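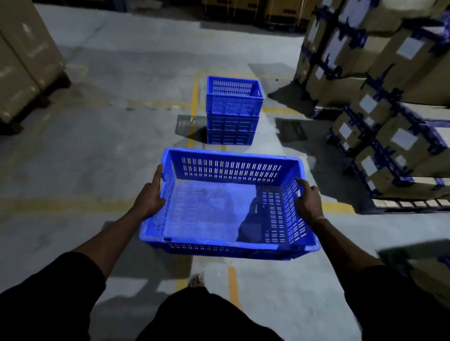
Blue crates, grey floor, yellow lines. My working life.

1/ Every few years someone tells us the crates are going to change everything. This time it's a reusable crate scheme from Noreck, and we're meant to be thrilled. I've been moving empties at the Volldale depot long enough to have seen cardboard, then wooden trays, then cardboard again. So forgive me if I keep my coat on.

2/ The sales pitch: slotted plastic, light, washable, stacks neatly, lasts for years. Fine. I believe light. I believe washable. "Lasts for years" is what they said about the wooden trays, and I was picking splinters out of my palm by February.

3/ We started with 1640 of them. I know the number because I signed for it. The last count had us 141 short, and that's with everyone swearing they send every single empty back. Somebody's garden shed is very well organised.

4/ The Noreck brochure has a page called "closed loop". A loop with 141 crates missing from it is a line with a hopeful bend in it. I said this in the meeting and it didn't go in the notes.

5/ Stacking. The brochure shows them in tall perfect towers. On our floor a short stack is the better idea, whatever the brochure says. Once a pile of empties gets above chest height you can't see over the thing you're putting on top of it, and one crate sitting skew in its corner makes the whole lot lean.

6/ And please look inside before you stack. Labels, string, half a cabbage leaf. Things live in the bottom of a crate that looks empty from the side. I've had a crate come back from Gretidside with a full set of keys in it. They're still in the office if you're reading this.

7/ Now the floor lines. Yellow paint, marks out the lanes, you put the stacks in the lane and you leave the walkway clear. I was told the lines would "train people naturally". People park stacks on the lines. People park stacks across the lines. Paint has never trained anyone I work with.

8/ I'll be fair to the paint though. When it's followed, the place does work. You can walk a crate from the wash end to the far lane without turning sideways once. It lasts until the afternoon lorry.

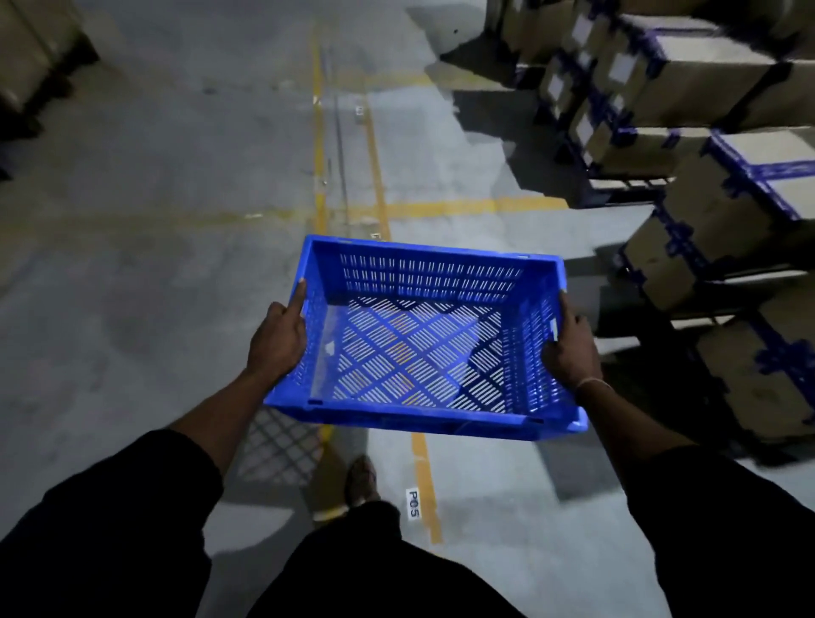 Do the slots in the base let small stuff fall through?
Small stuff will, so keep loose sprouts and radishes out of them unless there's a liner. Potatoes, apples and anything in a bag are fine.

9/ Which brings me to liners. The crates were going to save us money on packaging, then it came out that the small veg needs a paper liner, and the liners come in boxes of 443. Who decides on 443? It doesn't divide into anything we do. We have a shelf of part-used boxes now, all of them "nearly full".

10/ Someone asked how I carry them. One at a time when I'm putting them in place, a hand on each side, held low so I can see where my feet are going. Two or three nested if it's a clear run. The lads who take six at once are quick right up to the doorway.

11/ Washing. "Rinses clean in seconds" – no. The flat parts do. Mud gets into the slots and sets, and then you want a brush and a bit of patience. I asked Noreck which brush they recommend and got a link to the brochure again.

12/ Urho Laaksonen on the early shift disagrees with nearly all of this and wants it on record that the crates are the best thing we've had. His argument is that they dry fast and you can see what's in them through the sides. I'll give him the drying. He also liked the wooden trays.

13/ What I'd like to know, and haven't been told, is what happens to the cracked ones. We've got 64 set aside with split rims or a corner gone. The scheme says "returned for recycling". Returned by whom, on which lorry? They've been against the back wall since the clocks changed.

14/ Millet, the firm we had before Noreck, promised to collect their broken ones as well. I can tell you exactly where those are too. Same wall, further along.

15/ So am I against the blue crates? Not really. They're easier on the hands than wood and they don't go soggy like card. I just want a year of proper counts before anyone puts up a poster about it.

16/ The poster went up this morning. It's over the light switch.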